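Squeaky Floors and Where the Noise Goes: my second year project
Supervisor: Tracey Pearce

Right, so this project started because of my nan's flat in Irkdale. She lives under a family with two small boys, and every morning she can tell you which room they're in, which one of them is running and whether he's got his shoes on. I wanted to know why some floors let all that through and others don't, and whether you can do anything about it without ripping the whole lot up (or spending a fortune).

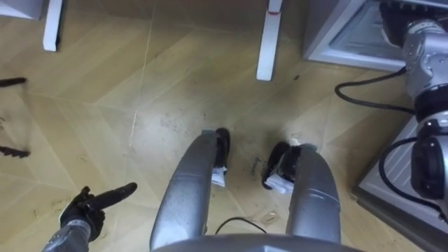
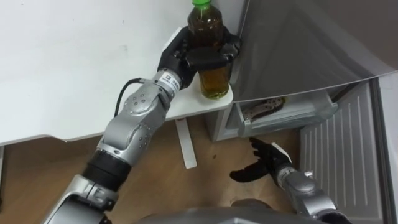 Figs 1 and 2. Wood-look floor in the first picture, clear plastic bottle in the second.

Before I got going I had to sort out what I meant by noise, which took longer than I'd like to admit. There are two kinds that matter in a flat. Airborne noise is voices and telly. Impact noise is footsteps, dropped spoons, chairs being dragged about. My nan's problem is nearly all the second kind, so I stuck to that and left the telly for somebody else's project!

I did my tests in the old Horrocks building, where Alfie Bickerstaff kindly gave me the keys to two rooms, one right above the other. The plan was simple. I dropped a golf ball from waist height upstairs, again and again, and left a sound level meter running on a stool downstairs. I tried 3 coverings: the bare floor, a thin foam underlay with boards laid loose on top, and a thick wool rug from my auntie's loft that smelled very strongly of dog. Altogether I ended up with 593 drops that I could use. There were more, but a delivery lorry kept parking under the window with its engine on and I had to bin everything from that Friday afternoon.

The rug won, and by a long way. I'd expected it to be good but I really hadn't expected it to beat the underlay so easily, especially as the underlay came in a packet covered in promises. My best guess is that the ball was landing on something soft straight away, whereas with the underlay it still hit a hard board first and the foam only got to help afterwards. Tracey pointed out that a golf ball isn't much like a foot, and she's right. A heavy heel makes a low thud and a golf ball makes a sharp click, and soft coverings are much better at dealing with clicks. So I went back in March and did a shorter run with me walking up and down in socks and then in boots, and the gap between the rug and the underlay got a lot smaller. With boots on I could still hear a dull thump on the recording whatever was on the floor.

I also put a short survey round my nan's block and the one next to it, asking what people heard most and at what time of day. Footsteps came top, then doors, then washing machines. Quite a few people wrote on the back of the form (one lady filled both sides, all of it about a drum kit). What came through again and again was that people minded noise far less when they knew the neighbour to say hello to. I haven't got a graph for that and I don't think I could make one, but it seemed daft to leave it out.

Things I'd change. I should have used a proper heavier weight from the beginning, maybe a sandbag, and kept the socks and boots walking to somebody who wasn't also holding the clipboard. I'd book the rooms for evenings too, when the road's quieter. And I only had one ceiling to test under, so I can't say much about buildings made differently from that one.

If I get the chance next year I'd like to look at ceilings, because my nan obviously can't go upstairs and lay a rug in someone else's hallway. She did read a draft of this, and she's since bought the boys slippers.

Thanks to Tracey for reading it all, and to Alfie for the keys.

Word count without the survey forms: 2782 for the full version. This page is the short one.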